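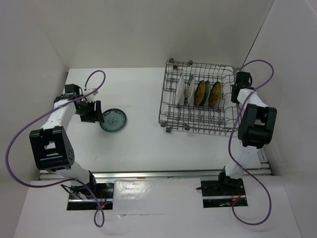

Loading a Wire Dish Rack So the Plates Stay Put

I have a theory that people own a dish rack for years before they look at how it works. You wash a plate, you lean it in the general direction of the wires, and the wires do their best. Then one evening the lot goes over like dominoes and you find yourself shopping for a dishwasher you have no room for.

This page covers plates in a plain wire rack. Mugs are a separate page, and pans are a separate argument.

What you need

A wire rack with slots or uprights. Mine is a Hekley, bought for $30 at a time when I thought that was a lot for bent wire. I have since changed my mind, mostly by owning a cheaper one.

Plates. Blue and white ones look best in a rack, if you care about that, and after you have spent this long reading about dish racks you may as well care.

A flat counter. Press on each corner of the empty rack. If it rocks now, it will rock more with a load of stoneware in it. A folded square of dishcloth under the short foot fixes most of them.

Something to catch the drips. A tray, a mat, a towel you have stopped being proud of.

Step 1. Put the rack on the correct side

Washing hand to rinsing hand to rack should be one direction of travel. I'm right-handed, hold the sponge in my right, and the clean plate ends up in my left, so my rack lives on the left. For eleven months it lived on the right, and I crossed my arms over the sink for every single plate like a man trying to hug himself.

Leave a clear patch of counter between the sink and the rack, big enough for one plate lying flat. You will want it when the phone rings, and also in Step 5.

Step 2. Sort before you wash

Large plates together, side plates together, bowls in a heap of their own. It takes less time than complaining about it. A big plate next to a small plate next to a big plate makes the small one slump over and hide, and it will be the one with water still on it at bedtime.

Step 3. Start at the back

The first plate goes in the slot farthest from you. Work forward. If you start at the front you'll be lifting every later plate over the earlier ones, dripping as you go, and at some point you'll clip a rim. Rims are where plates chip. The middle of a plate can take nearly anything, including my cooking.

Step 4. Face them all the same way

Pick a direction and stick to it. I face the eating side away from the sink, so that splashes hit the backs. My sister's household faces them the other way and they have all survived so far.

What matters is that they match. Two plates facing each other touch at the rims and trap a pocket of damp air. Two plates back to back touch at the foot rings and scrape. All facing one way, each has its own bit of air in front of it.

Step 5. Lower the plate, don't drop it

Hold the plate at the rim, at the top, fingers on one side and thumb on the other. If you have put it down flat on the counter, slide it an inch past the counter's edge so you can get a finger underneath. Trying to pinch up a flat wet plate with your fingernails is how I lost a Koppel side plate that matched all the others.

Turn it upright over the rack and let the bottom edge find the wire first. Then let it lean. You should feel it settle against the upright. If it wobbles, it's sitting on top of a wire instead of between two. Lift and try again.

Step 6. Skip a slot for deep plates

Flat dinner plates can go in neighboring slots. Anything with a lip, such as a pasta plate, wants an empty slot after it. Yes, this means you get fewer in. My rack is supposed to take up to 30 plates according to the cardboard sleeve it came in, and I would love to meet the plates they had in mind. Possibly saucers. Possibly crackers.

Step 7. Stop

When the slots are full, you're done. Dry what's in there or let it drain, put it away, and start over. Balancing a salad bowl across the top is a popular move and I have seen the floor it ends up on.

Taking them out again

Front to back this time, the reverse of how they went in. Run a dry towel around the foot ring, the raised circle on the underside. It holds a surprising amount of water and will release it into your cupboard, onto the next plate down, where it sits until you serve lunch to someone you were hoping to impress.

Stack them large to small, and keep the stack short enough that you can lift it with one hand and not say a prayer.

Cleaning the rack

The rack itself gets filthy, which seems unfair given what it does all day. Once a week, take everything out, stand it in the sink, and go over the low wires with an old toothbrush. For hard water scale I use white vinegar on a cloth, left for ten minutes and rinsed well. If the coating has split and there's rust at the joints, replace the rack. I tried wrapping mine in tape and ended up with rust and tape.

Problems people write in with

Plates keep falling forward. Your slots are too wide for thin plates. Load them in from one end with no gaps, and put the heaviest at the front as a stop.

Plates come out streaky. Hotter rinse, less soap.

The rack slides when I load it. Put a damp cloth under it, or get the Stamance kind with rubber feet. Check that the feet are still on it when you get it home, as one of mine stayed in the box.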